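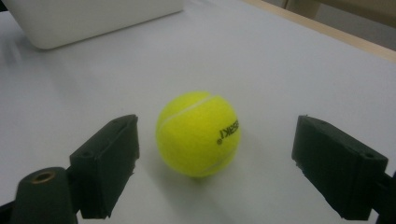

ダウンジャケットの自宅洗いについて教えてください。去年までクリーニングに出していたんですが、値上がりで一着2,000円を超えてしまい、今年は家でやってみようかと思ってます。洗うのはおしゃれ着用の洗剤で押し洗い、ここまでは調べました。問題は乾燥で、テニスボールと一緒に乾燥機に入れると羽毛がほぐれてふっくらするってよく聞きますよね。でもうちのダウン、薄いベージュなんですよ。ボールって見てのとおり蛍光っぽい黄緑だし、黒い文字まで印刷してあるし、これと一緒にぐるぐる回したら色が移りそうで怖くて……。そのまま入れて大丈夫なんでしょうか？ちなみに乾燥はコインランドリーのIndardでやるつもりです。

あと、脱水はどのくらいまでかけていいのかも知りたいです。うちの洗濯機は回転数が選べて、一番弱いのが400回転、次が1,000回転です。表示タグは手洗いOK、タンブル乾燥は低温ならOKでした。

ノデックス

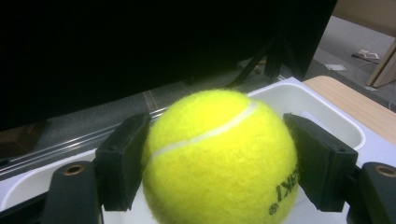 Yasuo Tsuchiya

うちは毎年やってますよ〜。色移りが心配なら、白い無地の靴下に入れて口をきゅっと結んでから回すといいです。靴下が片方だけ余ってるやつ、あれが役に立ちます（笑）ゴムくさいのもだいぶましになります。新しいボールのほうがいいです、外で使ったのは土が出ますから。

脱水は400のほうで短めに、ネットに入れて。私は一分で止めて、バスタオルで挟んで押してます。ダウンは表面が乾いても中の羽毛が湿ってることが多いので、低温で三十分かけたら一度出して、かたまりを手でほぐして、また三十分。途中でやめて押し入れにしまった年があったんですが、秋に出したらにおいがひどくて結局クリーニング行きでした。ファスナーは閉めてから入れてくださいね。

ストリック

ボールなしでも時間かければ乾きます。以上。

dronddenママ

白いウールのドライヤーボールを使ってます！音も静かだし、色の心配もないし、テニスボールより気に入ってます。ただ軽いので、厚手のダウンだとほぐす力はちょっと弱いかも。あとお店によってはボールの持ち込み禁止の貼り紙があるので、行く前に確認したほうがいいですよ。うちの近所はだめでした。

ノデックス

みなさんありがとうございます！靴下、さっそく探してみます。持ち込み禁止は考えてなかったので、お店に電話して聞いてみますね。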